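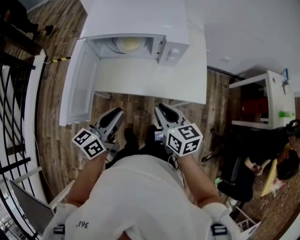
The microwave with its door fully open and the turntable plate in place.

Tapsell Compact Microwave, white, two-knob model
Reviewed by Wiremu Cosgrove
12 May 2025

I bought this in March for a workroom that has no kitchen. We needed something to heat lunches, and the old microwave had a keypad that had stopped answering to half its buttons. The Tapsell is a small white countertop model with a glass turntable and knobs in place of a keypad. It has been used several times a day since it came out of the box, so I have a fair idea of it by now.

Setup

It took a few minutes. The turntable ring and the glass plate come wrapped separately inside the cavity, and there is a sheet of foam under the plate that is easy to miss. The manual covers four languages and is short in all of them. It asks for a gap behind the unit for ventilation and a clear top. The cord was long enough to reach our wall outlet without an extension.

Ours sits on a plain white Clesten table, the rectangular one. I had doubts about putting an appliance on it, but the table doesn't wobble and the microwave's feet grip the surface well enough that opening the door doesn't drag it forward. If you put yours on a light rolling cart, check that first. The door catch is stiff and takes a firm pull.

The door

This is the part that needs thought before you buy. The door hinges on the left and swings a long way out. That is good for getting a wide plate in and out, and you can wipe the inner face properly without holding the door with your other hand. It also means you need free space on the left. We first had the microwave pushed up against a shelf on that side, and the door stopped short every time. Moving it toward the end of the table fixed the problem. With the door open all the way, it reaches out past the table edge, so leave that end clear of anything people walk past in a hurry.

There is no door button. I prefer that. The button was the first thing to go on the one we had before.

Controls

The control panel is on the right. One knob sets power and the other sets time. Turn the timer and it starts, and there is nothing else to learn. Visitors don't ask how it works.

The timer is not precise at the low end. The first few minutes share a small part of the dial, and it is hard to tell 30 seconds from 45. The manual says to turn past the two-minute mark and come back for short times, and this does help. For soup or a plate of leftovers it makes little difference. For softening butter I stand there and watch.

The other complaint is that the timer keeps running down if you forget to turn it back after taking the food out early. Close the door and it carries on with an empty cavity. Get in the habit of setting it to zero. 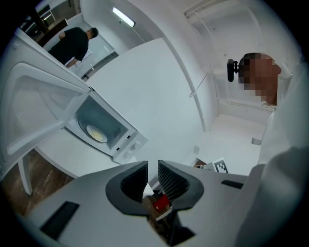 Eggs are a good test of a small microwave, and this one handles them well if you keep the power down. At full power they go rubbery at the rim before the middle sets. At medium, with a pause halfway, they come out even. Rice and pasta heat through with a splash of water and a cover. Frozen meals take longer than the box says, usually a minute or two, and I put that down to the size of the unit.

Bread is poor, as it is in every microwave I have owned.

Cleaning

The gray interior doesn't show small splashes, so look closely when you wipe it. The floor of the cavity is the only place that collects much. The glass plate lifts straight out and goes in the dishwasher. Mine has come through that without chips or clouding. The recessed rim on the inside of the door catches crumbs and needs a cloth folded over a fingertip.

The white outside stays presentable with a damp cloth. Fingerprints don't show much, though the area around the knobs gets greasy if people cook with their hands and then set the timer.

Noise

There is a steady hum and a bell at the end. The bell is a single mechanical ding – loud enough to hear from the next room, and it doesn't repeat. Waldemar Ostrowski works closest to it and says he stopped noticing the hum after the first week. He still notices the bell.

Compared with the Tiltis

I used a Tiltis of a similar size for 9 years at home. That one had a digital timer, which was better for short times, and a narrower door, which was worse for everything. The Tapsell is easier to load and easier to clean. I would pick it again for a shared room. For a home kitchen where you melt and soften things a lot, I would look for a digital timer.

Good: simple knobs, wide door opening, easy to wipe down.
Not so good: vague timer under two minutes, needs room on the left, stiff catch.

Rating: 4 out of 5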